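Drumora tape rescue - progress report, April

To: Pluveo small grants desk
From: Jistcombe Community Media

Sorry this is a few days over. Short version - we're on track with the transfers, behind on the cataloguing, and under on spend. Detail as follows, in the same order as your form.

1. Where we've got to

The collection came to us as 798 tapes. Mostly U-matic and Betacam SP, plus a shelf of VHS and a carrier bag of Hi8 which wasn't on the original list. 88 of them are now transferred, checked and backed up to both drives. That's the whole of the town carnival run and the first of the council meetings. Carnival stuff looks lovely. Council meetings look like council meetings.

Transfers are all going through the time base corrector now. The early ones didn't, and you could see the top of the picture bending over, so we did those again. They're counted once in the figure above.

Tape condition is better than we told you to expect. The boxes from the old studio cupboard are dry and clean. The ones from the garage have some mould on the edges of the pack and have been bagged and put in the back room until we've got a safe way of cleaning them. We don't want them anywhere near the good decks.

2. Equipment

Four U-matic decks came with the collection. Two run. One is for parts. The last one loads and threads fine, then stops a few seconds into play and spits the tape out. We've changed the belts and the pinch roller on it, cleaned the mode switch twice and had the reel table out. Next thing to try is the loading motor assembly.
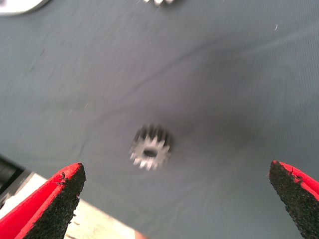 Betacam side is in much better shape. Head hours on the main player are lower than we feared and the pictures are clean with hardly any dropout. Audio was low on the left channel for a while, which was a bad cable and not the machine. New cable made up, sorted.

The capture computer has been upgraded with the memory from your grant and no longer falls over on long tapes. We'd been losing almost 70 minutes a time when it crashed near the end of a reel. Not had one since.

Not bought yet: the second monitor. The one we quoted for is out of stock and the replacement model doesn't take composite, so no use to us. Looking for a used broadcast one instead. Should come in cheaper.

3. Cataloguing

This is the bit that's behind. The labels are worse than the tapes. A lot just say "rushes" or "Tuesday edit", some have been taped over and used for something else, and a fair few have the wrong lid on. So every tape needs someone to sit and watch it, at least in part, before it can have a proper entry. We allowed for reading labels and we should of allowed for viewing time.

What we've done about it: low quality viewing copies are now made at the same time as the master, so people can log from home. The logging sheet has been cut down to one page - title, programme, people, places, rights, anything odd. The old three page version was putting people off.

The Rweyemamu interviews have been moved up the queue. These are the long sit-down recordings about the factory years and the family have asked if they can have copies. They're on Betacam SP, all in good order as far as we can tell from the outside. Permission letter is signed and on file.

4. Money

Underspent. Mainly the monitor, and the mould cleaning which we haven't started. Blank drives cost more than budgeted and we've covered that from the parts line. Nothing else moved between headings. Receipts are in the folder you set up, all scanned apart from two from the swap meet which are handwritten and I'll photograph them this week.

5. What's next

- finish the council meetings up to the end of the first shelf
- Rweyemamu tapes, all of them, masters plus copies for the family
- get a quote for cleaning the garage boxes, or decide to do it ourselves
- third working U-matic if we can, if not it gets stripped for parts
- first public showing at Jistcombe library, carnival reels only, date to be agreed with them

6. Anything we need from you

Two things. Can we move the monitor underspend over to cleaning? And are you happy for viewing copies to go online with a password, or does that count as publishing under the grant terms? We've read clause on access a few times and can't tell.

Updated spreadsheet is attached seperately. The tab called "new" is the right one, ignore the other.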